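5.3 The false-grasp fault

I promised in Section 3 that I'd come back to the dropped episodes, so let's get into it (this is the part of the project I lost most of June to). We ran 300 pick attempts on the Plosura gripper in the first round, and the log said nearly all of them ended with something held. Great numbers! Then I sat down with the wrist video and saw the fingers closing on air, lifting air, and carrying air over to the drop point with total confidence.

The cause was dull once we had it. Our controller calls a grasp good when the motor current climbs and the finger width stops changing. Current comes in as a raw value up to 255, and I had set the cutoff back when the old finger pads were on. The new pads drag more in the rail, so the current climbs partway through an ordinary empty close, the width stalls for a moment, and the check passes. Thin clear film makes all of this worse, as a real grasp on film hardly changes the final width at all. Figure 7 has the fingers open over the table with film in the clear container, the kind of material I mean.

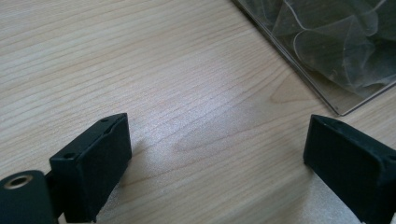
Figure 7. Wrist view, fingers open, with clear film in the container at upper right.

Belmiro Azevedo read a draft of this section and thought I was letting the software off too easily. His note said that "a stalled finger and a full finger look the same to you, so why did the arm get to move at full speed on that signal?" He also wanted to know why the stop button log had its own clock, which made two of the hard stops impossible to line up with the video.

Fair on both counts. The speed thing bothers me more. After a false grasp the planner believed it was loaded, picked the shorter path home, and twice ran the fingertips into the rim of a container. Nothing broke, but the arm kept pushing for roughly 600 milliseconds before the force limit tripped, and I wouldn't want a hand in there.

So we changed three things. The grasp check now waits for a second reading after a small lift. The arm stays in slow mode until that second reading agrees. And the stop button log takes its time from the same source as the cameras, which Belmiro set up in an afternoon while I was still arguing that it wasn't needed. I have left the first 300 attempts out of the success rates in Section 6, but they stay in the fault table, marked as unchecked.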